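## 4. Setting Up the Table and the First Blocks

You have unpacked the Tralura block set, found the bag of spare stickers, and lost the bag of spare stickers. Good. Section 3 is behind you.

The steps below get you from a box of cubes to a table where people can sort, stack and build without an argument. Allow 37 minutes the first time. Wenceslao Zúñiga, who wrote the original Purncombe playroom guide, allowed ten, and his version is no longer in print.

### 4.1 Preparing the surface

1. Pick a table that doesn't wobble. If all your tables wobble, pick the one that wobbles least and fold a piece of cardboard under the guilty leg.
2. Clear it. This includes mugs, mail, and the thing you were going to fix.
3. Wipe the top with a damp cloth and let it dry.
4. Lay the white sheet from the Torham kit flat, smooth side up. Tape the corners down with low-tack tape.
5. Run your palm across the sheet from the middle outward. If you feel a crumb, lift the nearest corner, remove the crumb, and tape down again.

> **Note:** The reverse of the sheet has a printed grid. It is for the advanced layouts in Section 9. Leave it face down for now, however tempting it looks.

> **Caution:** Do not use packing tape. It holds very well, and it will go on holding when you want the sheet back.

### 4.2 Sorting by color

Tip the cubes out gently. A full set dropped from shoulder height makes a noise that carries to the next building, and the cubes roll farther than their shape would suggest.

1. Put the sorting trays along the back edge of the table.
2. Sort the blues first. There are always more under the sofa, so leave room in the tray.
3. Sort the remaining colors in any order you like.
4. Put anything chipped, sticky or chewed in the tray marked *Later*.
5. Deal with *Later* before the end of the month. Slavica Dervishi's tray still has things in it from March, and she no longer says which March.
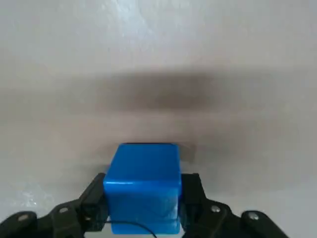
Color is the first thing people check and the easiest to get wrong under a yellow lamp. Move the lamp or open the blinds before you start on the blues, and judge each cube by its front face. The top one can fool you: where the light strikes a royal blue cube from above, the upper face goes a little paler and leans toward cyan, while the face below it keeps the deeper shade. It is still one cube and belongs in one tray. If you are torn between two trays, turn the cube over and look again, then ask somebody who hasn't been staring at blue things all afternoon.

### 4.3 Checking edges and faces

The edges of a good cube are slightly rounded. They should feel smooth when you run a thumb along them. A faint mottling on the faces is part of the finish and won't scrub off. Several customers have tested this thoroughly.

1. Hold the cube by two opposite sides.
2. Look along the top edge against the white sheet. A nick shows up quickly there.
3. Turn the cube a quarter turn and repeat until you are back where you started, or have lost track and must begin again.
4. Set the cube flat on the sheet and press one corner. A cube that rocks goes in *Later*.

> **Note:** Hairline marks from ordinary play are fine. A cube with a bite taken out of it is a matter for you and the dog.

### 4.4 The first stack

Start small. The set is capable of towers, and so is every visitor under the age of six, but the base has to be right before anyone gets ambitious.

1. Place 2 cubes side by side, touching.
2. Place a third on top, centered over the join.
3. Look at it from the front, then from the side. It will lean in whichever view you skip.
4. Nudge the top cube with one fingertip until it sits square.
5. Add cubes one at a time. Let go completely before reaching for the next.

Grip each cube low on its sides when you lift it, squeeze evenly, and lower it straight down. Dropping it the last inch saves half a second and costs you the stack.

> **Caution:** Stop at 9 levels. The Perić stand (sold separately) allows more. A kitchen table with cardboard under one leg does not.

### 4.5 Putting it all away

1. Take the stack down from the top. Younger assistants may propose another method.
2. Return each cube to its tray, then slide the trays into the box with the blues at the bottom.
3. Peel the tape slowly, pulling it back on itself.
4. Roll the white sheet around its tube. Folding leaves creases, and the next stack will find every one of them.
5. Check under the sofa.

If the lid won't close, a tray is in sideways. Take out the top two and try again before sitting on it. The box is rated for 600 openings and makes no promises about being sat on.

Replacement cubes are ordered by color, using the form in Section 11. Please don't mail us the broken one.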